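Small benches, ordered walls

The enclosed bench is an old answer to a simple problem: a worktop surrounded by open space collects tools at its edges and loses them over the back. Put walls on three sides and the losses stop. The walls also become storage, and in a small workshop they are often the only storage within reach of a seated or standing user.

Most benches of this type now use aluminium profile for the frame. It is sold by length, cut square and joined with brackets, so posts and rails can be moved later without new holes. Timber is cheaper per metre and easier to source, but a timber frame has to be planned once and correctly. Profile tolerates a change of mind. The panels between the posts carry little load and can be almost anything flat, which is why their finish is so often left to taste.

Taste varies. Teldale, which fits out shared workshops, offers its panels in grey and white and reports that most buyers choose grey. Painted panels are less common and show wear sooner, but they are easy to touch up, and a strong background colour makes pale tools and fittings quicker to find. Pattern has the opposite effect when it is small and busy. Large outlined motifs with plain ground between them cause less trouble.

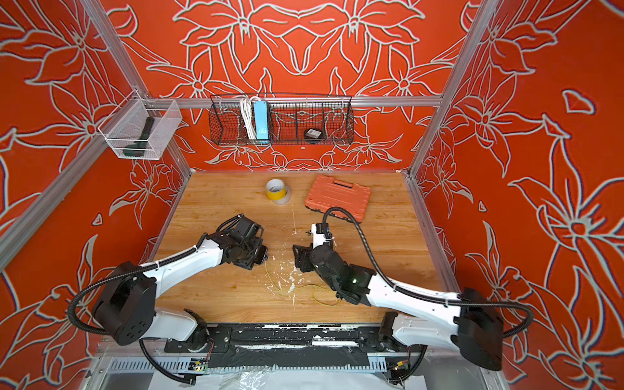

DRENTON, February 21, 2019 — Bright red-orange walls with white-outlined lilies stand around a wood-grain top, and the storage follows the frame. A long black wire-mesh basket is mounted on the back rail and divided into compartments, with white cable and a light-blue power strip kept upright at its left. A smaller white mesh basket on the left wall holds a dark green flashlight. The worktop has the usual paint marks.

The choice of mesh is sound. Solid bins gather dust and swarf, and their contents are hidden from anyone not directly above them. Mesh lets debris fall through and shows what is inside from the front. Its weakness is small parts: screws, ferrules and crimp terminals need a liner or a separate tray. Compartments matter more than overall length. An undivided basket 900 mm long will end up as one heap, with cable at the bottom.

Cable is best stored on end, bundled and tied, where one bundle can be drawn out without disturbing the next. Power strips can share the same section provided their leads are wrapped. Tape is harder to place. Rolls are used too often to be put away and roll too easily to be left on edge, so they tend to be stacked flat on the bench, as the yellow and white rolls are at Drenton. A short peg on a rail would free the space, at the cost of an extra movement each time.

Cases are a separate matter. A hard carrying case, such as the orange one beside the tape, protects its contents in transit but takes up a good deal of worktop. Where the bench is shallow, a shelf below is the better home for it.

Cenell, whose bench kits use a similar layout, recommends fixing the rear rail only after 12 weeks of ordinary use. Until then the baskets hang on hooks and can be shifted along. The Salazar workshop followed the advice and moved its main basket 15 cm to the left in August.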